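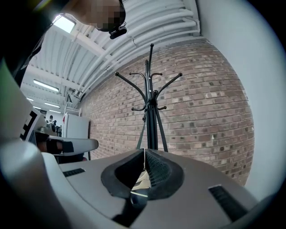 Pierina Greco

4. Handling and Acceptance Rules for Hand-Held Grippers

4.1 Scope

The rules in this section apply from the moment a gripper is taken off its shelf until its recording is accepted or rejected. They were drafted at Drimeo in November and revised after the first 60 sessions. Calibration of the lens is treated separately in Section 5.

4.2 What the camera must see

The wide-angle lens on the gripper takes in far more than the work area. In Figure 1 the view reaches the ceiling, a brick wall, a coat rack and people at a distance, along with the gripper body and one light grey finger. We first wrote a rule that the background should be plain. Operators could not follow it in working rooms, and we dropped it. The current rule concerns only the gripper and its markers. Each recording must include a check pose in which every printed marker is fully inside the view and readable. A marker that is only partly visible, as on the left in Figure 1, does not meet the rule for that frame.

Figure 1. View from the camera on a hand-held gripper, tilted toward the ceiling. A marker card is partly visible at left. The face of the person at top left is obscured.

4.3 Start and end of a recording

The operator holds the check pose for 3 seconds before the task and again after it. Frames outside the two poses are trimmed and are not used for training. Trimmed frames still count as recorded material under 4.4, and they are stored under the same access rules as the rest.

4.4 People in view

Faces are obscured before any frame leaves the recording site. This includes the operator, who often leans over the gripper when picking it up or setting it down. Distant figures are handled the same way, even when they are too small to recognize. Sites must post a notice at each entrance — the Sikora template is acceptable — and must stop recording when asked.

4.5 Acceptance

A reviewer who did not make the recording checks the poses, the markers and the obscured faces. Of 593 recordings reviewed under the revised rules, 8 were rejected, all of them for an unreadable marker in the closing pose. Rejected recordings are kept in the log with the reason stated, but their frames are left out of the training set. The Pudow site reviews its own recordings on the same form.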